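3.2 Finger Setup and Inspection of the Cell

The Drosside cell has two arms which share one bench. In the first weeks of use we observed that most of the stops did not come from the controller. They came from small changes in the fingers of the gripper, which the operator did not see from his normal place. For this reason the camera at the wrist is now used also for maintenance, and not only for the task itself.

Before each shift the arm is moved to a fixed inspection pose, with the fingers open. The operator compares the live view with a reference view saved in September, after the last change of pads. He looks first at the inner pads and at their edges, then at the tips. If one tip has moved by more than 2 mm from the reference, the finger is removed and mounted again with the Ruddock gauge. A worn edge alone is not a reason to stop — it is written in the log and checked again after 30 cycles.

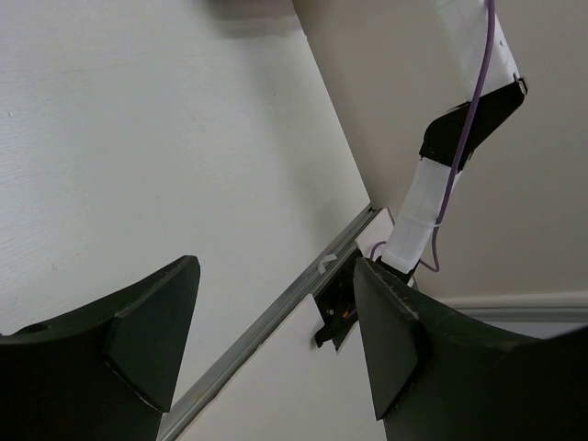 Figure 3. View from the wrist camera with the fingers open. The metal rail and part of the second arm are visible behind them.

The same view serves for the cable check on the second arm. The cable must have enough free length for the joint to turn, but its loop should not reach the area where the fingers close. In the first version of the procedure, proposed by Dorian Lecomte, this check was made by hand with the power off, and it took longer than all the other steps together.

Over the test period we recorded 119 inspections. In 3 of them a finger had to be mounted again, each time on the same side. We suspect the seat of the finger on that side, but we did not yet measure it. The pads were not replaced during this period.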